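Two arms at the sorting bench: what changed at Arrieta

Ayantu Workneh runs the sorting floor at Arrieta, a company that handles plastic bottles and light packaging. In February she gave one bench over to a two-arm cell supplied by Venham. Sowmya Nambiar, the engineer who set it up, joined us for the conversation.

Workneh's first point was about scope. "It clears bottles off a table and puts them in a bin. That is the job. The people on the line still decide what comes to the table."

Nambiar said clear plastic remains the hard case. "A printed label gives the camera something to work with. A bare bottle is mostly reflections, and a crushed one has no standard shape to grip." Each arm has its own camera above the gripper, so a pick can be checked from close range.

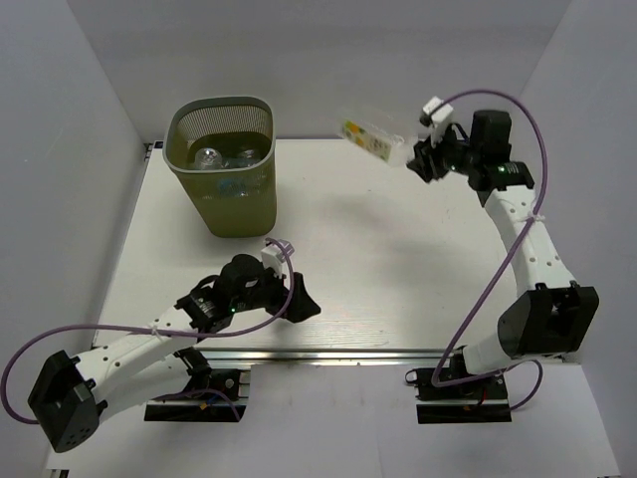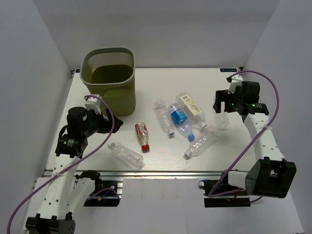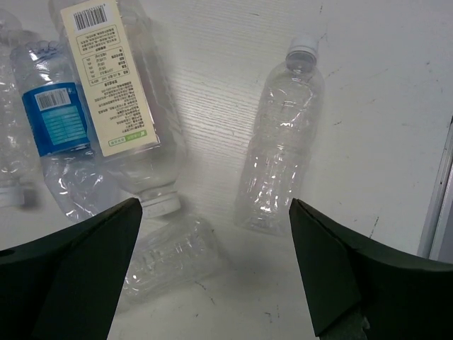

Bottles and other clear plastic at the two-arm bench.

Before the cell, the bench was staffed by 3 people in rotation. There are 2 now, and the third, Patricio Toledo, has moved to inspection. Workneh said his pay grade was settled before the move and that she would not have gone ahead otherwise.

Toledo was less certain about the result. "My shoulders are better. But I used to know what was coming through by handling it. Now I read it off a screen, and I find out later." He keeps a written log of stoppages, which had reached 53 entries when we spoke. Nambiar uses it when she adjusts the grip settings.

The remaining operators restock the table, empty the bin and clear faults. Training took longer than planned - the Venham manual assumed some background in motion control, and Workneh had it rewritten in plain terms.

Asked about a second cell, she said the present one has to complete 2000 picks without a call to Nambiar first. "It hasn't done that yet. When it does, I'll ask the operators before I ask the supplier."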